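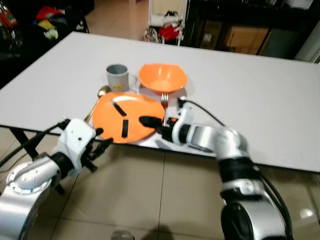 Colour is the first thing most people notice about a room and very often the last thing they can explain, and I think that makes it the best possible place to start this course. This week we look at how colours behave next to each other: why a paint you loved in the shop goes sour on the wall, why a grey can look blue at breakfast and brown by teatime, and why a painter will spend a whole morning on a shadow. Take an orange plate on a white table. The plate seems to shout, and the table seems cleaner and cooler than it would with nothing on it. Put a grey metal cup close by and the grey starts to lean very slightly towards blue, although no blue has been added to it. Stick black tape across the orange and the orange between the strips looks brighter again. I find this thrilling every single time, and I hope that by the end of the session you will too.

Week 2: Colours and their neighbours

What you need for this session
A sketchbook, any cheap set of watercolours or gouache, scissors, a glue stick and the packet of coloured papers handed out last week. The packet has 76 papers in it. If yours is short of the two pale greens, there are spares in the tray by the door. Please don't buy expensive paint for this! Student paint is fine until at least week 6.

1. Three words we will use all term

Hue is the family name of a colour: red, yellow, green and so on. When a child asks what colour something is, hue is the answer you give.

Value is how light or dark it is. Lemon yellow has a light value, navy blue a dark one. Beginners nearly always pay too much attention to hue and too little to value, and a picture with good values can survive some very odd hues indeed.

Strength is how pure or how dull the colour is. You will see it called chroma or saturation in books, and the two are measured differently, but for our purposes "strength" will do. A brick and a ripe tomato may both be red, and may even be close in value, but the tomato is much stronger.

Try to get into the habit of describing a colour in all three. "A mid-value, fairly dull green" is already more use than "sage", as anyone knows who has ordered sage from two different paint firms.

2. Simultaneous contrast

This is the big idea of the week. When two colours sit side by side, each one pushes the other away from itself. A mid grey on black looks lighter than the same grey on white. The same grey on red looks a little greenish, and on green it looks a little pink. The effect happens in your eye and brain, so knowing about it doesn't make it go away. You can cut both greys from one sheet, watch yourself do it, and still see two greys.

The push is strongest when:
– one area is small and the other surrounds it
– the surrounding colour is strong
– the edges touch, with no line or gap between them
– the two are close in value

That last point surprises people. If you make the middle square far darker than what is round it, the difference in value takes over and the shift in hue is hard to see. Keep them close and it jumps out.

3. Warm and cool

We call oranges, reds and yellows warm, and blues and blue-greens cool. It is a loose way of talking, but painters have found it useful for a very long time. The trick is to treat it as a comparison. A red with a touch of violet is cool beside a red with a touch of orange, although both would be warm next to a blue.

Whites and greys are where this really earns its keep. Hold your sketchbook page against a sheet of printer paper and one of them will almost certainly look yellowish. Before you held them together, you would have called both of them white.

4. The Basivgate stairwell

Some of you know the old library on Basivgate, where the stairs were repainted two summers ago. The lower walls are a dull, dark red and the upper walls were meant to be a plain light grey. Walk up slowly and look at the grey just where it meets the red: it has a clear green cast. Then stand on the top landing, where there is no red in view, give your eyes a minute, and the green drains away. It is the same tin of paint all the way up. Do go and see it if you can, preferably in the morning before the lamps are on.

5. Exercise for the session

Part one. Cut two squares of the same mid grey and glue each in the middle of a larger sheet, one strong and one dull. Write down what you see before you talk to your neighbour.

Part two. Choose one colour and make it look like two different colours by changing only what surrounds it. This takes patience. Expect to throw away five or six attempts, and keep them, they are good to look back on.

Part three, and much harder. Make two different colours look the same. Move one step at a time, and use a dark surround to lift one and a pale surround to bring the other down.

6. For next week

Paint one everyday object on a plain background, then paint it again on a background of the opposite hue. Keep the paint mix for the object exactly the same in both – mix plenty at the start. Half a page each is big enough.

Reading: the Boateng handbook, pages 73 to 114. Skip the part on printing inks unless it takes your fancy. The short-loan copy is on the shelf at the back of the studio and can go home with you on Saturday.

The studio is open until 6 pm for anyone who wants to carry on with part three. The sinks on the left are the ones to use for gouache.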